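2026. 3. 21.

드디어 행주 서랍을 다 뒤집어엎었다! 아침에 커피 내리다가 컵 닦을 행주 하나 꺼내려고 서랍을 당겼는데 반쯤 열리다가 탁 걸렸다. 안에서 뭐가 말려 올라간 모양인데 손을 넣어도 안 잡히고, 결국 서랍을 통째로 빼서 거실 바닥에 엎었다. 그런데 이게 이렇게 재미있을 일인가. 커피가 다 식을 때까지 바닥에 앉아서 천 조각들을 색깔별로 늘어놓고 있었다.

제일 밑에서 나온 건 크리스티나가 이사 선물로 준 리넨이었다. 세상에, 잃어버린 줄 알고 미안해서 말도 못 꺼냈는데 멀쩡히 거기 있었다. 접힌 자국이 하도 오래돼서 다리미로도 안 펴질 것 같지만 그래도 반가워서 얼굴에 한번 대 봤다. 서랍 냄새가 났다. (저녁에 크리스티나한테 문자 보냄. 답은 하트 네 개.)

그다음은 Hilura에서 산 와플 무늬 행주들. 이건 정말 내가 사 본 행주 중에 최고다. 물을 쭉쭉 빨아들이고, 삶아도 모양이 그대로고, 손에 쥐었을 때 그 도톰한 느낌! 아홉 장 다 살아 있었다. 한 장은 귀퉁이에 카레가 묻어서 노랗게 물들었는데 그건 그것대로 정이 간다. 반대로 Orkel 행주는 오늘부로 안녕이다. 예쁘기는 한데 컵에 보풀이 남아서 닦고 나면 또 닦아야 한다. 걸레로 강등시켜서 베란다 통에 넣었다.

늘어놓고 보니 나는 노란색을 참 좋아하는구나 싶었다. 살 때는 매번 처음 사는 기분으로 집어 왔는데 모아 놓으니 바닥 한쪽이 온통 노랗다. 노란 천은 접는 맛도 있다. 주름이 질 때마다 그늘이 생겨서 밝은 데와 어두운 데가 갈리는데, 흰 천은 그게 잘 안 보이고 남색은 아예 안 보인다. 접다가 모서리가 삐죽 나오면 그것도 금방 눈에 띈다. 오후 내내 노란 천만 눈에 들어왔다.
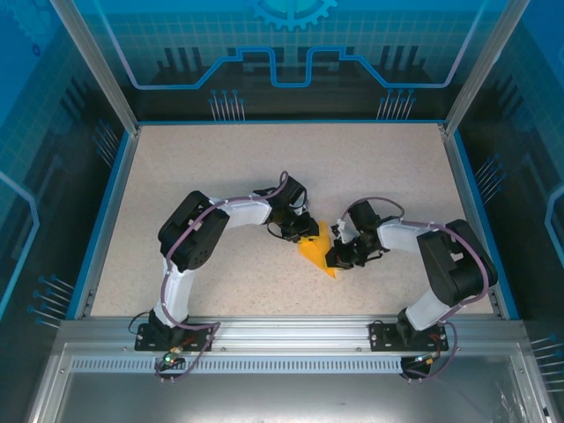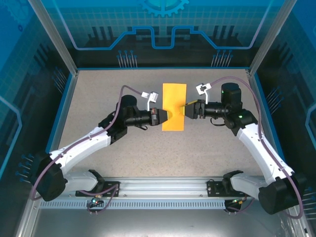

접는 법도 오늘 제대로 정했다. 그동안은 반 접고 또 반 접어서 차곡차곡 쌓았는데, 그러면 맨 위의 것만 계속 쓰게 되고 밑에 있는 건 몇 년씩 햇빛을 못 본다. 크리스티나의 리넨이 딱 그 꼴이었다. 그래서 이번에는 세로로 길게 삼등분하고, 다시 위아래를 안쪽으로 접어서 세워 넣기로 했다. 책꽂이처럼! 처음 몇 장은 자꾸 옆으로 픽 쓰러져서 혼자 웃었다. 요령은 두 손으로 양쪽 끝을 잡고 살짝 당겨서 팽팽하게 만든 다음에 접는 거다. 가운데가 울어 있으면 세웠을 때 배가 불룩해진다. 한 손으로 대충 누르고 접으면 꼭 한쪽 귀가 튀어나온다.

한참 접고 있는데 빌모스가 전화를 해서 뭐 하냐고 묻길래 행주 접는다고 했더니 한참 말이 없다가 그게 재밌냐고 했다. 재밌다고 했다. 진짜로 재밌었다! 빌모스네 집은 행주를 싱크대 손잡이에 걸어 두고 해질 때까지 쓰는데, 나중에 한 장 접어서 갖다줘야겠다. 안 쓸 것 같지만.

세모로 접는 것도 해 봤다. 어릴 때 할머니가 수저 밑에 까는 천을 늘 세모로 접으셨는데 그 생각이 나서. 끝을 맞춘다고 맞췄는데도 비뚤어져서 다시 펴고, 또 접고. 네모는 좀 틀어져도 티가 덜 나는데 세모는 뾰족한 끝이 어긋나는 순간 끝이다. 그래도 식탁에 놓으니 손님 오는 집 같아서 저녁 먹을 때까지 안 치우고 뒀다. 저녁은 어제 남은 미역국이랑 두부.

서랍 안에는 칸막이를 세웠다. 작년에 Restis에서 사 놓고 포장도 안 뜯은 그 칸막이. 길이가 안 맞을까 봐 조마조마했는데 쏙 들어갔다. 왼쪽 칸은 그릇용, 가운데는 손 닦는 것, 오른쪽은 식탁용. 칸막이를 밀어 보니 꿈쩍도 안 한다. 만세. 서랍을 여닫을 때마다 색깔이 주르륵 보이는 게 너무 좋아서 꺼낼 것도 없는데 자꾸 열어 봤다. 물 마시러 가서 한 번, 불 끄러 가서 또 한 번.

모자란 건 손 닦는 수건이다. 막상 나눠 보니 가운데 칸만 헐렁하다. 6월에 크리스티나네 식구들이 오면 분명히 모자랄 테니 그 전에 몇 장 사야지. 이번에는 다른 색으로 사 볼까 하고 저녁에 한참 구경했는데, 장바구니를 보니까 겨자색이랑 레몬색이 들어 있다. 일단 결제는 안 했다.

내일은 수건장 차례. 위 칸에 든 게 뭔지 나도 모른다. 의자부터 갖다 놔야 하고, 삶을 것 골라서 큰 냄비도 꺼내 놓을 것. 세제는 200그램쯤 남았으니 내일 것까지는 되겠다.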